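Small Bedroom, Too Much Stuff: How I Get Mine Back Under Control

My bedroom has to be a bedroom and an office, and for a long time it was also the place where everything from the kitchen came to die. Mugs, plates, water bottles - you name it. I moved into the Tullow Street apartment in August with way more than the room could hold, so I've had plenty of practice at this!

I start with drinks, before I touch the bed or the desk. A bottle with its cap on can wait a minute, but an open glass gets bumped the second you start shaking out sheets (ask me how I know). Get them all onto one flat surface where you can see them, then take the whole lot to the kitchen in one trip.

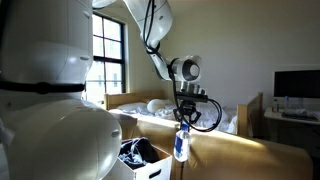
Can I keep refilling the same thin plastic water bottle by the bed?

For a day or so it's fine if you rinse it out, but those bottles are a pain to scrub properly and the neck gets grubby fast. I'd recycle it and keep a wide-mouth one on the nightstand, the kind you can get a brush into. I wash mine every night with the dinner dishes.

Next comes the box. I keep one cardboard box, flaps folded out so they don't flop shut on my hand, and anything that belongs in another room goes in it. No running back and forth! I used to walk each thing home one at a time and I'd end up reorganizing the bathroom cabinet instead. When the box is full or I'm sick of it, I do one lap of the apartment and empty it.

Then the bed. If the sheets are in a heap, pull everything toward the foot end first and spread it back up from there. It sounds like extra work, but it takes me 2 minutes and I don't end up wrestling a knot in the middle of the mattress. If it's a sunny morning I leave the sheets pulled back until I've had my coffee, so the mattress can air out.

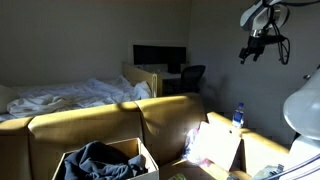

Box open, bed still to do, desk in the corner.

The desk goes last. I dust the monitor while it's switched off (every smudge shows up on a dark screen) with a dry microfiber cloth, then push the chair in. Small things that live on the desk get a little dish. Mine was $3 at the Seyoum thrift shop and it holds my keys, two pens and a lot of hair ties.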